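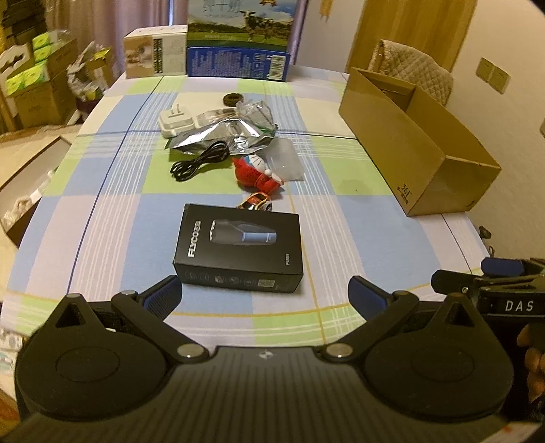 Vavard Forums > Small Appliances > Grooming
Thread: Charging a shaver that sits unused for months

lowtorque
Posts: 1,920
I keep a spare rotary shaver in a drawer and use it two or three times a year. The manual says to charge it fully before storage. Everything I have read on lithium cells says the opposite. I ran a discharge test on the spare with a resistive load and got 467 mAh out of a cell marked 600. It has been stored full since new. Is that loss from storage or was the rating optimistic to begin with?

plainbearing
Probably both. The printed rating is measured at a low discharge current down to a low cutoff. If your load was heavier, or you stopped early, the number comes out short. What was your cutoff voltage?

lowtorque
3.2 V. I did not want to go lower on a cell I still intend to use.

plainbearing
Then you left some capacity in it. Run it again down to 3.0 and compare. The storage loss is real, but you can't separate it from the test method with one reading.

kettle_descaler
Store it half charged in a cool room and top it up twice a year. Full charge plus a warm bathroom cabinet is the worst combination. Mine lived above a radiator and was down to one shave per charge after its second summer.

oldcord
I disagree with half charge for this use. A shaver's standby draw is small but it isn't zero, and some of the cheap boards draw more than you would expect. Start at half, forget it over a winter, and the protection circuit can trip. Then the charger won't wake it. I would take some aging at 80 percent over a dead unit.

kettle_descaler
That assumes you forget it. I said top it up twice a year.

oldcord
People forget it. That's why it's in a drawer.

plainbearing
Measure the standby draw and the argument goes away. Put a meter in series with the cell, switch off, wait for the display to go dark. If it reads a few microamps, half charge is fine.

lowtorque
Opened it up. Standby is 9 microamps. Also found gray residue on the charging contacts and some on the drive shafts, so I'm cleaning it while it is apart. I have Brudent clipper oil for the shafts.
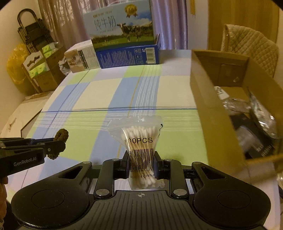
contactpatch
What should I use to clean the charging contacts on a shaver?

plainbearing
Isopropyl alcohol on a swab, with the shaver unplugged. Let it dry fully before you connect the charger. Skip abrasives, they take the plating off.

oldcord
And keep the oil off the contacts. One drop per shaft, wipe the excess. Clipper oil holds hair dust if you flood it.

lowtorque
Second run, same load, down to 3.0 V: 521 mAh. So a good part of the gap was my cutoff. I'll put it away at half and set a reminder for April.

kettle_descaler
If it drops much further, Farahani lists tabbed cells in that size. Check the tab orientation before ordering. I got mine backward and had to re-solder them.

oldcord
I'd still go to 80. At 9 microamps it hardly matters either way, but 100 percent is the one setting I would avoid, whatever the manual says.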